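4.2 What the listings say and what the figures do

Sellers of collectible action figures have settled on a vocabulary of movement. A figure is "articulated", then "highly articulated", then "super articulated", and somewhere after that comes a number. We were doubtful that the number told a buyer much, and the listings we gathered did little to change our minds.

The sample holds 3,463 listings from four product lines: Zandirholm, Brisside, Holovko and Pason. We kept a listing if it was written in English, offered a single boxed figure and made at least one claim about joints, poses or range of motion. Repeat listings by the same seller were folded together. Of the listings kept, 433 gave a specific number of points of articulation. The rest relied on adjectives.

Even where a number was given, it was seldom clear what had been counted. Some Brisside sellers treated a ball joint at the shoulder as one point, and others treated the same joint on the same figure as two or three, depending on how many directions the arm could travel. Swappable hands caused further trouble. A Pason figure packed with spare fists could gain points in the listing for parts that stayed in the tray. We have no reason to think anyone was lying. The term has no agreed meaning, and a seller who picks the generous reading is rewarded for it.

To see whether the claims matched the plastic, we bought nine figures and had two raters, Rekha Achari and Vasanthi Poojary, work through each one separately. They counted a joint only if it moved without tools, held a pose for 300 seconds on a level shelf and returned to neutral without visible stress marks at the peg. The raters disagreed most often about wrists and ankles, which are small and sometimes painted over. Where they couldn't agree, we took the lower count.

We don't want to oversell this exercise. Nine figures is a small number, all were bought new, and a stiff joint in November may be a looser one by summer. Still, the direction was plain enough. On none of the nine did the rater count exceed the listed number, and the gap was widest for figures whose listing also used the word "ultimate". Whether the word caused the gap or just keeps it company is something our data can't settle.

A second habit deserves a sceptical look. Listings for armoured and mechanical characters often call the joints "realistic" or "true to life" – a strange boast for a creature that never existed. Coders marked this language as a realism claim whenever it was tied to a joint and left it out when it was tied to paint or costume. Holovko robots drew more of these claims than any other type of character in the sample. We suspect the sellers mean that the joints are visible, with pins and discs on show, and that visible hardware is being read as better hardware. The two are easy to confuse. Several of the least mobile figures we handled had the busiest-looking elbows, with moulded bolts that did no work at all.
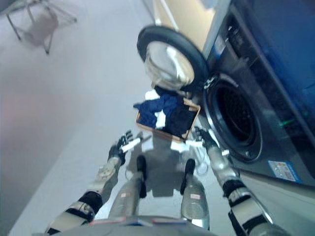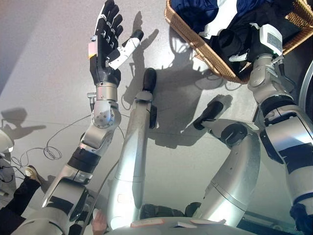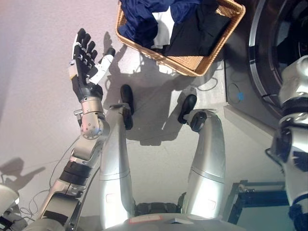
Figure 3. Humanoid robot arms and hands, with jointed fingers.

4.3 Price and claimed articulation

It would be reasonable to expect that figures with more claimed points cost more. Within a single line they often do, but the pattern falls apart between lines, where scale, age and the state of the box seem to matter a good deal more. Zandirholm figures are the awkward case. Their listings make the most modest claims in the sample and ask some of the highest prices, and we can't rule out that long-time collectors simply ignore the joint count. We treat asking prices with caution throughout, as an asking price tells us what a seller hoped for and nothing about what was paid.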